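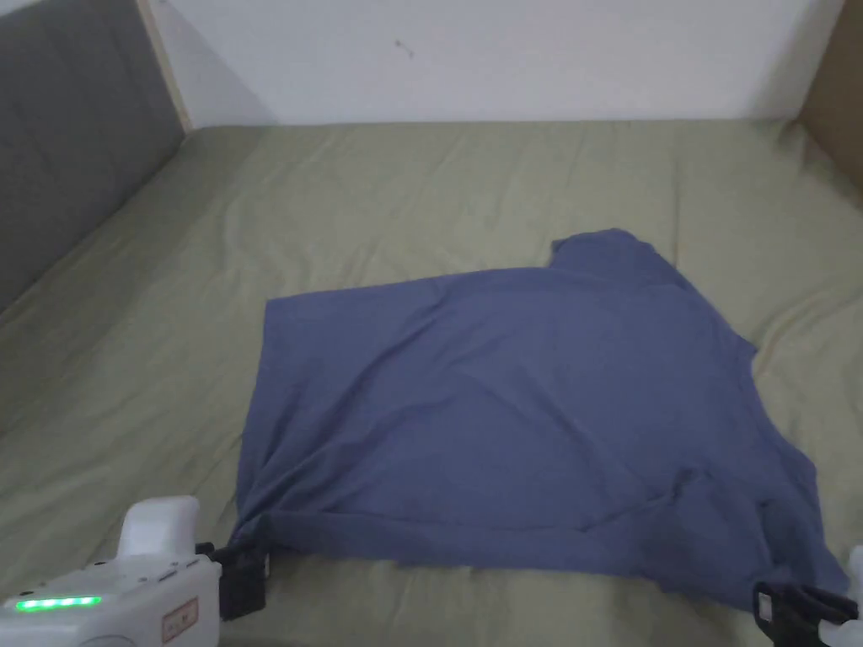 **Limcombe Manipulation Group, Teaching by Demonstration**

Speaker notes, Themis Kontogiannis, August 26, 2018

## Slide 1: hand-held grippers

- Subject: folding a T-shirt on a bed, both hands in grippers, hem pinched at the lower corners.
- Define "demonstration": one fold, start to finish, no pause to re-grip off camera.
- Set size so far: 396 demonstrations. Of these, 160 kept after review.
- Most common reject: one jaw closes before the other and the hem skews. Mention the Nolata set, same fault.

## Slide 2: why not remote control

- Remote rig at Te Moana: 3 operators, 2 arms. Slow on cloth. The operator can't feel tension in the hem.
- By hand, the tension is right but the wrist turns further than the arm can. Joint limits are checked afterwards.
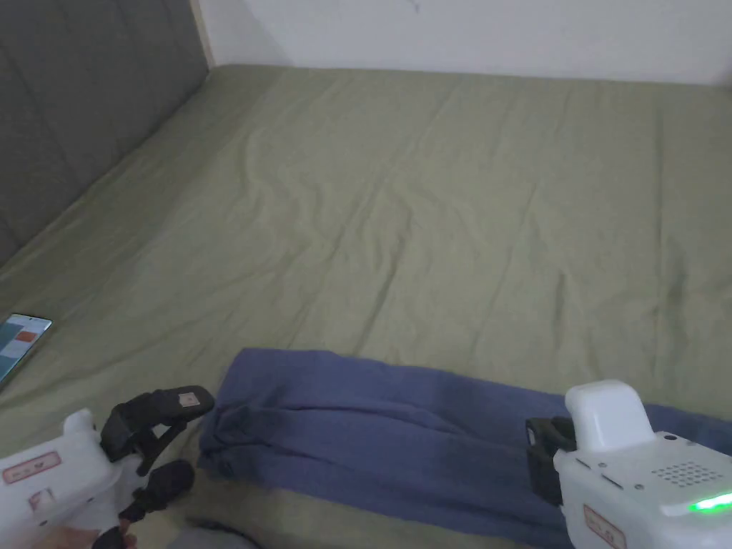
- One jaw holds, the other stays open until placed. Label the two states separately; don't merge them into "grasp".
- Bunched cloth is the hard case. Give it its own folder.
- If asked about the Nitel controller: trials start in December, no results yet.

Skip slide 3 if short of time. Go to questions.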